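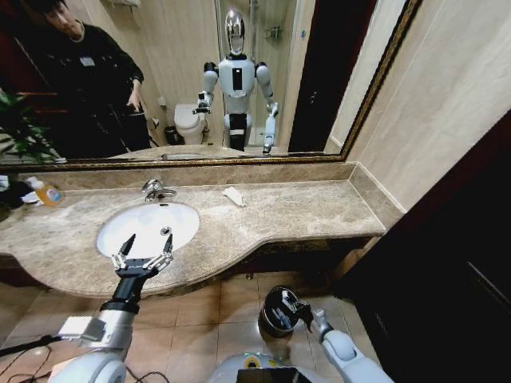
留言区有位读者问，《特拉德利纪事》（Trudley）三卷合成一册之后为什么反而改了断章，第二卷原来的第九章去了哪里，是不是删了。还说自己手上的旧版电子书书签全部错位，希望至少给一张新旧章节对照表。

没有删。第九章拆成两段，前半并入第八章末尾，后半成为新的第十章开头，中间一段倒叙挪到了第三卷。对照表放在文末。书签错位没有办法补救，新版在平台上是另一个条目，阅读进度不会继承，旧版文件保留在各位的书库里，不会被覆盖。

下面记一下合订本的制作过程，主要给自己留底，以后出别的书还要照着走一遍。

一、底稿

三卷原来是三个独立文件，写作时间跨了好几年，样式名完全不统一。第一卷的正文样式叫“正文”，第二卷叫“正文2”，第三卷有一半段落根本没套样式，首行缩进是手敲的两个全角空格。合并之前先做清理：全部另存为纯文本，保留章节标题和斜体标记，其余格式一律丢掉，再导入 Flinix 重新套样式。斜体在中文里本来就不好看，这次把信件、日记改成楷体，强调改成着重号，外文书名保留斜体。

手敲空格用正则替换，行首连续两个全角空格删除。注意诗歌段落也会中招，第三卷里有一首四节的民谣，缩进层级全部被抹平，校对第二遍才发现。以后先把诗歌段落打上标记再跑替换。

引号也统一了一次。第一卷用直角引号，后两卷用弯引号，合订本一律用弯引号，嵌套时外双内单。替换本身很快，麻烦的是跨段引语，每段开头有前引号而段末没有后引号，脚本会把它当成缺失来报错，只能逐条看。

二、版面

纸书走 Nivaven 的按需印刷。正文字号 11 磅，行距起初设得偏紧，排出来 878 页，书脊刚好在允许范围之内，但翻到中间部分，内侧的字已经快进订口了。内边距加宽以后每行少一个字，全书重新折行，孤行和寡行的位置全部变动，又要从头过一遍。

孤行控制在 Flinix 里是段落属性，默认开启，但它只管页首页尾的单行，不管章末。章末页如果只剩一行字，软件不会提示。我的处理办法是导出之后逐章看最后一页，少于三行的，往前找一个字数刚好越行的段落，改掉一两个字把它收回来。自己的书可以这样改，给别人排版当然不行。

页眉双页放书名，单页放章名。章名最长的一条放不下，缩写以后在样式里单独指定，目录仍用全名。这一步容易漏：如果目录是从页眉变量抓取的，缩写会一起进目录。 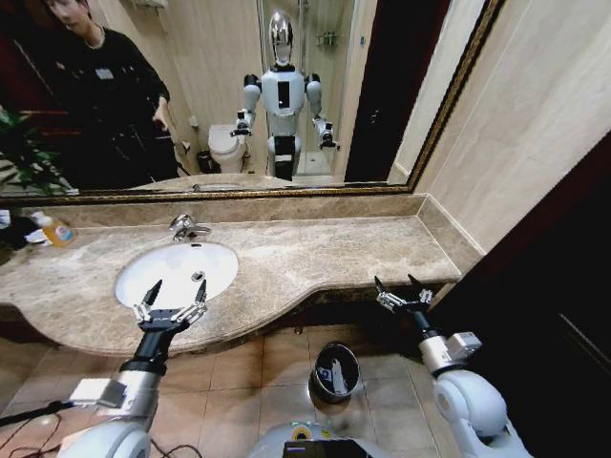

打样寄到以后看了三个地方：黑场是否均匀，地图页的细线有没有断，书脊文字是否居中。地图页有问题。卷首那张加法里（Ghaffari）河谷的地图原来是给电子书画的，线宽以像素计，缩到纸书尺寸之后等高线细到印不出来，支流断成一截一截。重新描了一遍，最细的线加粗，地名字号提高一级，把两个正文里没有出现过的村子去掉。第二次打样正常。

书脊偏了不到一毫米，在印刷方的公差之内，没有再改。书脊文字与边缘之间留的余量够大，肉眼看不太出来。如果书脊是与封面不同的色块，这个偏差就会很明显，所以封面底色从封一到封四用同一个颜色，不做分界。

三、电子版

电子版从同一份底稿导出，脚注改为章末注，点击可跳转和返回。导出后检查三件事：目录层级、注释回链、字体嵌入。回链错了 14 处，原因相同，都是同一段里有两个以上的注，导出时共用了一个锚点。手工改锚点名，加段内序号。Flinix 的新版本是否修正了这个问题我没有测，制作中途不升级软件。

字体没有嵌入正文字体，只嵌了楷体的子集。正文交给阅读器自己的设置，读者想用什么字体就用什么字体。嵌入完整楷体会让文件大出很多，做子集的时候要把后来改动的字也包括进去。我第一次做子集是在终校之前，终校改了几处日记里的用字，结果那几个字在部分阅读器上显示为方框。子集应该放在最后一步。

封面图单独上传，不要只依赖文件内部的封面。有的书店抓内部封面做缩略图，有的用单独上传的那张，两边尺寸不一致时，书架上显示的比例会很怪。

四、校对

一共校了 5 遍。前两遍在屏幕上，第三遍打印，第四遍在阅读器上，第五遍只看改动过的地方。打印稿查出的错最多，多数是“的”“地”“得”和人名前后不一致。第一卷里渡口的看守姓氏用了两种译法，旧版卖了这么久也没有人提过。

时间线另外做了一张表，每章标出季节、月相和人物所在地。第二卷有一处写到一月河面未冻，而前一章刚有马车从冰上过去，现在把马车改走上游的桥。这一处改动牵连到第三卷的一句对话，也一并改了。

还有一类错误，校对时看不出来，只能搜索。把常用的口头习惯列一张单子，在全文里逐条查频次，密集的地方改掉。我的单子上有“微微”“似乎”“半晌”，三个词合起来删了一大半，剩下的留着。

五、定价和上架

合订本电子版的定价低于三卷分售之和，纸书只能按印刷成本往上加，页数摆在那里，降不下来。旧版三卷的纸书停止接单，电子版继续卖到年底，已经买了前两卷的人可以单补第三卷。

上架日期是2020年7月27日，电子版和纸书同一天。纸书的商品页通常会比电子版晚出现，搜不到的话过一阵子再搜。试读部分截到第三章末尾，比旧版长一章。

新旧章节对照（只列有变动的，其余各章顺序不变）：

第一卷 第七章：标题改动，内容不变
第二卷 第八章：加入原第九章前半
第二卷 第九章：原第十章
第二卷 第十章：原第九章后半，加原第十一章
第三卷 第 11 章：插入原第二卷第九章的倒叙
第三卷 尾声：原为最后一章的末节，现单列

按这张表，旧版读者如果只想看改过的部分，从第二卷第八章读起就可以。勘误仍然发在这个页面下面的留言区，请注明版本和章节，电子书不要写页码，各人的字号设置不同，我对不上。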